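Ollar Public Library
Meeting Rooms and Study Spaces: Frequently Asked Questions
Last updated March 2, 2024

The following answers apply to the main library in Ollar and to the Poleck and Hinds branches. Where a branch has its own rules, they are given in the answer.
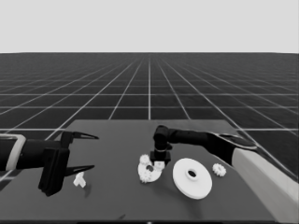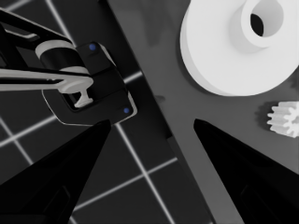

Who may reserve a meeting room?

Any adult who holds a current library card may reserve a room, either for personal use or on behalf of a group. The cardholder who makes the reservation must attend the meeting and is responsible for the condition of the room. Cards issued by other library systems are accepted for borrowing but cannot be used for room reservations.

Which rooms are available?

The main library has a large meeting hall on the lower level and a conference room on the second floor. Poleck has one meeting room, reached through the children's area. Hinds has study rooms only. The posted capacity of the meeting hall is 188 persons seated in rows. Use of tables reduces this number, and staff will confirm the revised limit when the reservation is approved.

How do I make a reservation?

Reservations are made through Stomik, the online booking system linked from the library's home page. Sign in with your library card number and PIN. Patrons who prefer not to book online may complete a paper form at any service desk. Paper forms are entered by staff in the order received and do not hold a room until they have been entered.

How far ahead may I book?

Meeting rooms may be booked up to two months ahead. Study rooms may be booked up to five days ahead. Requests outside these limits are declined automatically by Stomik.

Is there a charge?

Rooms are free for nonprofit, civic, and educational use during open hours. Businesses and private parties are charged according to the fee schedule available at the service desks. Fees are due when the reservation is approved.

May a group meet on a regular basis?

A group may hold two reservations at a time across all locations. Once a meeting has taken place, another may be booked. Standing reservations were discontinued in February, and those already approved will be honored through their final listed date.

How do I cancel?

Cancel in Stomik under "My Bookings," or call the branch where the room is located. Fees are refunded in full if the cancellation is received at least two days before the meeting. A group that fails to appear twice without notice will be unable to reserve for the remainder of the calendar year.

May food and drink be served?

Light refreshments and covered drinks are permitted in the meeting rooms. Cooking, open flames, and alcohol are not. The kitchenette beside the meeting hall must be requested separately on the reservation form. Only covered drinks are allowed in study rooms.

May we charge admission or sell items?

Admission may not be charged, and no sales or collections may take place on library property. Authors appearing at a program sponsored by the library may sell copies of their own books with written approval from the branch manager.

Who sets up the furniture?

Groups arrange their own tables and chairs and return them to the layout posted by the door. Setup and cleanup must fall within the reserved time. Nothing may be taped or pinned to the walls.

Can we enter before the library opens?

Early entry is not offered at Poleck or Hinds. At the main library it may be approved for the meeting hall only, subject to staffing. Ask for extension 296 when calling.

How do the study rooms work?

Study rooms seat up to five people and are reserved for two hours at a time. A session may be extended at the desk if no one else is waiting. A room left unclaimed 15 minutes into the reservation is released. Children under 12 must be accompanied by an adult.

May we state that our event is sponsored by the library?

Use of a room does not mean that the library supports a group or its views. Flyers and notices may give the library's address as the location of the meeting. They may not carry the library's logo or list its telephone number as a contact.

What if my request is denied?

A written request for review may be left at any service desk or mailed to the Office of the Director at the main library. Please include the date of the request, the room, and the reason given for the denial.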